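Hands Wanted for a Home Robotics Build, Dremisthorpe

Posted Tuesday, August 29, 2023

We are looking for a few people to spend evenings picking up snack bags with a pair of hand-held grippers. If that sounds like a job a machine should be doing, I agree with you, and so far no machine I have met can do it.

The build is called Iltau. It is a two-armed packing helper, and it lives in a house, on whatever table is free. Two of us have been at it since spring. Renji Nomura believes that if we record enough people packing and unpacking a box, the arms will pick up the knack. I handle the hardware and the bills, and I believe it a good deal less. I have read plenty of claims about home robots and seen very few of those robots put away groceries. Please apply knowing that one of your two hosts has doubts.

What the work is

You hold a gripper in each hand and move snack bags between a cardboard box and the table. Squeeze, lift, let go, repeat. One try from start to finish is a run, and we want 1000 usable runs before we let the arms try anything.
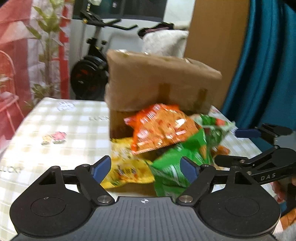

What we need from you

Two working hands and some patience. Left-handed people are very welcome, as both of us are right-handed and I suspect it shows in the recordings. You must be 18 or older. No robotics background is needed. If you have one, leave your opinions about my linkages until after the session, when I will listen to all of them.

You should be fine with crinkly packaging. Shiny bags fold, slide and change shape every time you touch them, and the fingertip pads do not forgive a lazy grip. Renji wanted to begin with wooden blocks. I voted for snacks, on the grounds that no household I know of has a block problem. 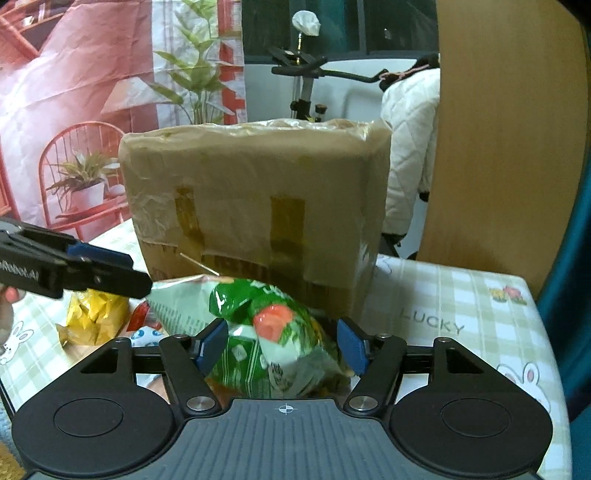 Hatsue Hoshino wrote after our first notice to ask why anyone should give up an evening for this when a person can empty a box of chips in a minute. She also wanted to know if we would publish the runs that fail, or only the pretty ones.

Fair questions, both. I can't promise the evening will turn out to be worth anything to science. On the second point, yes, the failures get kept and counted along with the rest. A dropped bag is a failed run. So is a bag you had to nudge with your elbow, and people do try.

Pay and hours

The pay is $18 an hour, in cash, at the end of each session. A session is two hours with a break in the middle. We run most weekday evenings through the end of October. Anyone who completes 100 runs gets an extra $103, a figure left over from an argument about the parts budget that I lost.

You will be standing at the table most of the time. Tell us ahead if you need a stool.
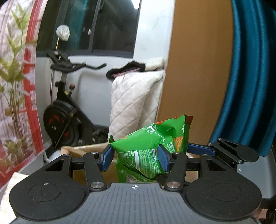

Recordings are used for Iltau and for nothing else. If a session picks up something you would like removed, say so and we will delete that run without asking for a reason.

What this is not

It will not lead to a full-time position, and there are no shares, because there is no company. Please don't write offering to invest.

How to apply

Send a short note to Noboru Tamura, who keeps the calendar, through the message form on the Dremisthorpe neighborhood board. Put "Iltau hands" in the subject line. Say which evenings you are free, which hand you favor, and whether you have any trouble with your wrists – the grippers get tiring, and I would sooner know before you start. A line on why you think this won't work is optional, but I do read those first.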